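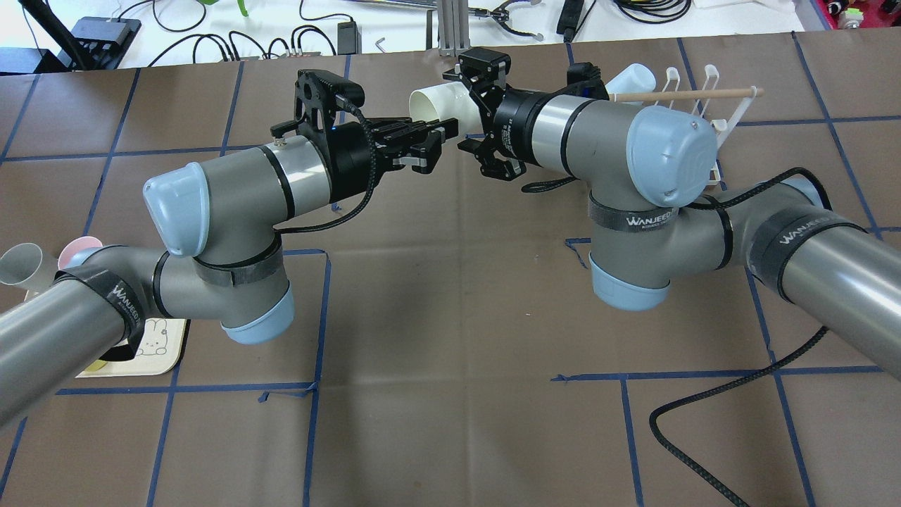

About Jetimeo

Hello, and thanks for clicking through to the page everybody skips. I'm Mervin McKinnon and I run Jetimeo, a small shared workshop for people who want to build things that move on their own. We're at the back of the Diller building, up the goods ramp and through the grey door (push hard, it sticks in damp weather).

I started the place because my own garage got too full. I'd been fixing up motors and old controllers in there for years, my wife wanted somewhere to keep the car, and a friend called Ccori was having much the same argument in her flat over a half-built plotter. So we rented a unit between us. We put a note up in the library asking if anyone else fancied a bench, and we had seven people before the lights were even wired in! I'd hoped for two.

These days there are 53 of us on the members' list. Some come in most evenings, some I see twice a year when they need the pillar drill. We've got a retired bus mechanic, a couple of sixth formers who come with their mum, a dental nurse who is far better at soldering than I'll ever be, and quite a few people who write software all day and would like to hold something solid for a change.

What we're building

The big one at the moment is Clulto. It's a table with two robot arms on it, and the idea is that between them they'll learn to deal with the washing-up, or at least the tidy end of it: picking up cups, passing things across, putting things in a rack. I know how that sounds. My sister asked why I didn't just buy a dishwasher, and I have one, and I still spent last winter on this.

The whole thing sits in a frame made of aluminium extrusion, the slotted kind you bolt together with an Allen key, so we can shift a rail when we change our minds. We change our minds a lot. The top is covered in brown paper with a grid of blue tape on it, which is the cheapest measuring system I've ever owned. When somebody says "it missed by half a square" we all know what they mean, and when the paper gets tatty we roll out some more. Ccori lays the tape. I'm not allowed to any more.

Cups are plastic, in pastel colours, and they live on a cream tray. We picked different colours so that people could shout them across the room – "go for the yellow" is much quicker than pointing – and plastic so that dropping one costs us nothing but pride. 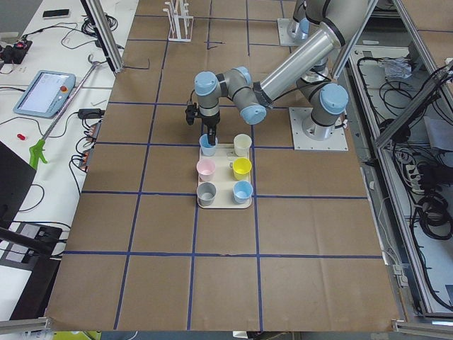 The software side is where most of the evenings go. Every attempt gets written in the log, good or bad, with a line on what went wrong. By the end of November we'd filled in 964 attempts, and if you read them in order you can watch us slowly learn that everything matters: how high the gripper comes in, how far it opens, whether the tray has been nudged by somebody's sleeve. My favourite entry just says "nearly" and then, on the line after, "nearly" again in different handwriting.

Cables have been the other long job. An arm that can swing anywhere will find any loose lead you've left within reach, so we now have a rule that whoever changes the wiring has to move both joints at the wrist through their full travel by hand on the pendant, slowly, before anybody runs a program. The red button stays where you can hit it without looking. Those two rules are painted on the wall in letters as tall as my forearm and they're the first thing I show new people, before the kettle.

Passing things from one arm to the other is what we're working on next. Picking up a cup is one problem. Getting two grippers to agree about where a length of tube is, and which of them lets go first, is quite another, and I've lost entire weekends to it quite happily.

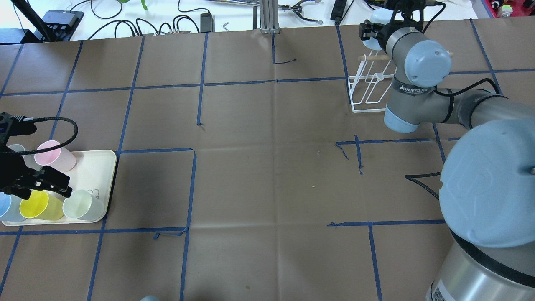 Photo: Jetimeo workshop, Clulto build

How the place runs

We're not a company in any grand way. There's a bank account, a lease, an insurance policy I've read more often than most novels, and a monthly fee that covers the rent and the electric. Tools are shared unless they've got a name on. If you break something, say so and we'll fix it together, and you'll probably learn more that way than you would from one of my talks.

The Clulto table itself was paid for out of the kitty plus a bring-and-buy sale we held in the car park. We made £1419, which was more than I'd dared write on the budget sheet, and a good slice of it came from one man clearing out his late father's model railway. He's a member now too and does lovely fiddly work on the gripper pads.

Do you need to know anything first?

No! Please don't be put off by the arms. Most people who walk in have never programmed anything bigger than a heating timer. You'd start by sitting with someone on the pendant and moving a joint a little bit at a time, and by the end of the evening you'd be steering a gripper over a cup and swearing at it gently like the rest of us. If robots aren't your thing, Ccori's plotter is still going (it draws on envelopes now) and there's usually a clock or a radio in bits on the long bench.

Under-sixteens are very welcome with a grown-up. Long hair tied back, sleeves rolled up, no drinks past the yellow line on the floor.

Coming to see us

Drop me a note through the contact form and I'll tell you when someone's in. I tend to answer late at night, so forgive the typing. There's step-free access by the ramp, two parking spaces that we share with the upholsterer next door, and a bell which works if you hold it down for a good long press.

If you've got old drawer runners, stepper motors or a decent office chair going spare, we'd love them. We've got enough printers, thank you.

Mervin

Page last updated 2020-12-13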